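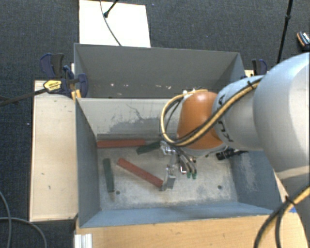
Quick one tonight, dinner's in the oven and I've got 18 minutes on the timer.

So the bins. I've been on about getting everything loose into metal bins for months and I'm finally most of the way there. Gray ones, open top, scuffed to heck on the bottom already and I do not care. Plastic ones crack. I had four of the Vanberg tubs in the old place and every single one split down a corner by spring.

Bars are the thing I get asked about most. Red and dark green, long skinny pieces, a pain to store. Tried them standing up in a bucket, they fell over. Tried a drawer, couldn't get the drawer shut. Flat in a bin is the answer, and not many per bin. Once there's a big heap in there you end up digging for the one at the bottom and it's always the green one, because green on gray in bad light just disappears. Red you can spot from the doorway.

Also stop lining them up! I used to spend ages getting them all parallel. Took one out, the rest rolled or slid or whatever and I was back to square one. Crooked is fine. Crooked is easier to grab too, you get an end sticking up over another one and there's your handle.

Nga Trương told me to put felt in the bottom to kill the noise. I bought the felt (Wondach, 40 bucks for a roll, ouch) and it's still in the bag. Maybe July. It is loud though, bar on bare metal, the dog leaves the room.

Two bins one behind the other works better for me than side by side. Front one is what I'm using, back one is overflow. When the front gets low I swap them. Trudy does hers by color and I tried that for a week, kept forgetting which was wich and gave up.

Carpet. People keep telling me to rip it out and I'm keeping it. Dark blue-gray, tight weave, hides everything, and a dropped bar doesn't chip or wake up the whole house. Vacuum picks up the grit ok if you go over it twice.

Still to do:
labels (the Avel ones peeled, need something better)
a spot for the short pieces
felt, see above
wipe out the bins, the gray marks come off on your hands

Someone asked in the comments if the scuffs bother me. No. Tried scrubbing one once, got a cleaner patch that looked worse then the rest.

Ok timer. More when I've sorted the short ones.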